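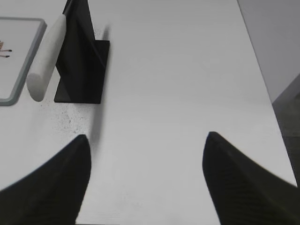 Search this site Enter keywords Go

Westa reports new method for teaching robot grippers to handle held objects

Westa has published the results of a study on how two-fingered robot grippers cope with everyday objects on a cluttered table. The method, called Pluleo, relies on close-up views from the gripper itself and uses no overhead camera.

Pluleo was trained on 25 hours of tabletop work recorded up to June. It learns to judge where a held object ends, so that the arm can move it past other items without knocking them.
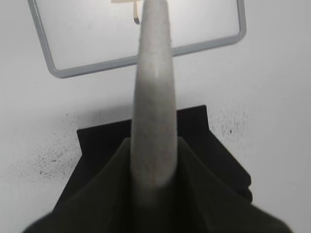 A tapered grey object held upright in the gripper, with a black pad behind it.

In tests, the arm was asked to pick up an object and bring it to a chosen spot. Collisions fell from nine in every hundred attempts to two. The gain was largest with long or narrow objects, which hide part of the view once they are gripped.

"The gripper loses sight of the table just when it needs it most," said Birutė Baranauskienė, who led the study. "We wanted the robot to keep working from what it saw a moment earlier — and to slow down when it was unsure." 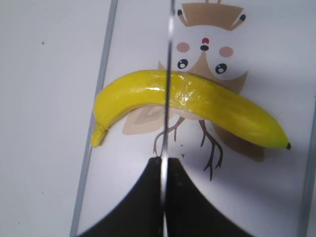
The team also checked whether printed patterns confused the system. Flat artwork led to more false stops than plain surfaces did, and this has not been solved. Clear plastic and shiny metal remain difficult too.

Westa will share the training code with its partners Ogundipe and Previk, who plan to repeat the tests on their own arms. Each run will take about two weeks.

Comments

tmh_controls: Does slowing down when unsure hurt cycle time much? No figure given.

Gail P: Good to see the false stops mentioned. We get the same with patterned trays.

r.oakes: Will the code be open to anyone or only the partners?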